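Rerier folding kit: what we offer and what we still check
Speaker notes, Hodwood, 22 January 2026
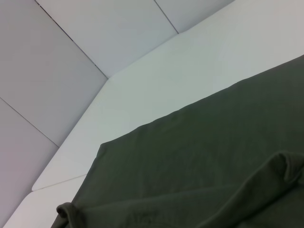

Thank you for coming. I will speak slowly, please stop me if a word is not clear.

First the offer. Rerier is a kit for folding clothes by robot. You get the arm, the wrist camera, the software and one day of training on your site. Bristov sells it, Říha does the service. The arm alone is possible too, but then the support is shorter. (Say this clearly, last time there was confusion.)

Slide 2. Why knit fabric is difficult. A towel has edges which stay where you put them. A T-shirt rolls at the hem and the corner hides under itself. The software must decide which edge is the real one before it takes the cloth. Dark colors on a white table are the easier case. White on white is still weak, and I prefer to tell you this today.

Slide 3. Our test. We made 1,384 folds with shirts from a rental laundry. One shirt takes 52 seconds on average. A trained person is faster, of course. In June we were at 70 seconds.

Slide 4. Price and time. Delivery is 40 working days from the order. Service contract is for one year, and you can extend it.

(Pause for questions. If they ask about buttons: the kit does not close buttons. If they ask about trousers: we are testing, no date yet.)

Last slide, contact for Bristov. Leave it on the screen during the coffee.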